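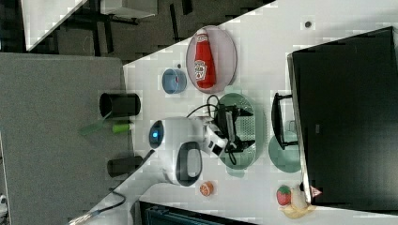

Ketchup bottle, cup and green strainer.

Komdale Retreat Center forum > Kitchen and Dining
Search this forum Go Advanced
Retreat kitchen: who washes up after the Ravow weekend?
Started by Archie MacKinnon, October

The Ravow chapel group has booked the lodge for two nights. The 1998 use agreement says the visiting congregation washes its own dishes. The center has done it for the last three groups. I would like one rule, in writing, before they arrive. 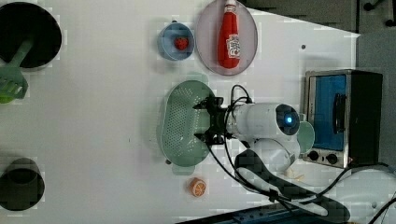
KOMDALE, October - Text of the current clause, as posted by the office: "Groups of 20 or more shall furnish a kitchen crew for each meal." It does not define a crew, and it does not cover smaller groups.

smarar_d wrote:
Ravow has 15 registered, so the clause does not apply to them. The center washes. - Deepika Marar

Archie MacKinnon wrote:
Registered is not attending. Jiveck church registered 10 last spring and fed more than that on Saturday night's menu. 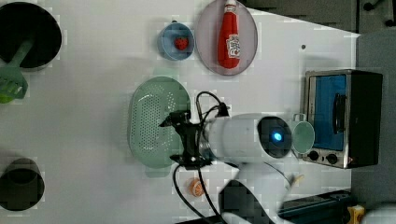 In that case the office should bill by plates served and leave the headcount out of it. The meal fee already works that way.

S. Acharya wrote:
Disagree. The fee pays for food. Labor was split off when the Chowdary wing opened, and last year's dish labor came to $2892 on its own line. Billing by plate puts it back where it was. 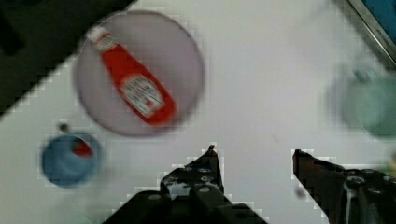
Labor also depends on what gets used. A group that cooks from scratch leaves roasting pans, and those take about an hour after the plates are done. A lunch where the heaviest item is a ketchup bottle on a plate can be cleared between sessions. I would set two rates, cooked and cold, and drop the crew clause.

Archie MacKinnon wrote:
Two rates means someone has to classify every meal. I prefer the crew.

Comments (3)
Shobha Suvarna: The dishwasher cycle is posted by the door. Please include it in whatever you adopt.
Prakash Mudaliar: Grace is at noon. Any crew needs to be released from the morning session before then.
Deepika Marar: Still 15 registered as of 4 p.m.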